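In Praise of the Slow Shop

My father bought his paint from a man in Lonby who would not be hurried. You went in for a tin of white and came out half an hour later knowing which white, and why the one you had set your heart on would look grey by November, and very often with a smaller tin than the one you had meant to buy.

I have been thinking about him because the last shop of that sort in our town shut in July, and I find I mind a good deal more than I expected to. It was only hinges and string and seed packets, after all -- you can get the lot delivered before breakfast, and I often do, so I am hardly in a position to lecture anyone.

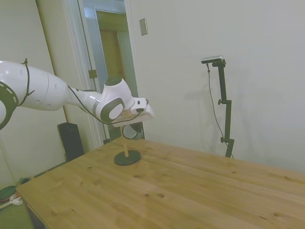 What I miss is being asked what the thing was for. A website will show me 299 hinges and leave me to it, and I will sit there until bedtime reading what strangers think of them. The man behind the counter would have put 3 on the wood, tapped one with his finger and told me to measure my door again (I had usually measured it wrong).

I know it costs money to keep a shop like that open, and that rents have gone up cruelly. Even so, I think our council could find it in itself to let one or two of those dark windows cheaply, for a year say, to anybody willing to stand behind a counter and talk. I would go in, and I would try very hard to buy something every time -- even if it was only string.

Aled Penry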